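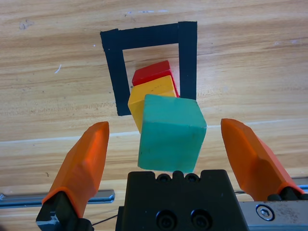 Según Gulico, el precio del brazo representa menos de la mitad de lo que acaba pagando un laboratorio en el primer ejercicio, y el resto se reparte entre pinzas, fijaciones, recambios y horas de integración. Esta observación se cita a menudo en la bibliografía sobre **planificación de equipamiento para manipulación robótica**, el procedimiento por el que un centro docente o un taller determina qué equipos adquiere, en qué orden y con cargo a qué partida.

## Partidas habituales

El presupuesto distingue entre inversión y gasto corriente. En la inversión se incluyen el manipulador, el controlador, la cámara de muñeca y la mesa de trabajo. En el gasto corriente figuran los dedos de pinza, la tornillería, los cables y el material de ensayo: cubos de madera de colores, cinta negra para delimitar la zona de depósito y objetos de sustitución.

| Concepto | Importe por puesto (euros) |
|---|---|
| Cámara de muñeca y soporte | 350 |
| Juego de dedos de recambio | 70 |
| Material de ensayo | 100 |

Los importes corresponden al plan de Molletano y no incluyen impuestos ni transporte.

## El plan de Molletano

El centro de formación de Molletano aprobó en marzo la dotación de varios puestos de apilado y clasificación de bloques. La oferta de Vurnatia incluía la pinza de dos dedos paralelos; la de Xiao la facturaba aparte - 866 euros por unidad - con un plazo de entrega menor. Se adjudicó a Vurnatia el suministro principal y se reservó a Xiao el de repuestos.

El pliego exigía que los dedos pudieran sustituirse sin desmontar el cuerpo de la pinza y que toda la tornillería de acceso frecuente fuera de hexágono interior. También fijaba la apertura útil mínima en función del cubo de mayor arista.

## Errores de previsión

- Calcular la apertura de la pinza sobre la arista del cubo y no sobre su diagonal, con lo que las piezas giradas quedan fuera de alcance.
- Omitir el coste de recalibración de la cámara tras cada cambio de dedos.
- Cargar los dedos de recambio a inversión, lo que impide reponerlos a mitad de ejercicio.

## Véase también

- Amortización de equipos docentes
- Efector final
- Pliego de prescripciones técnicas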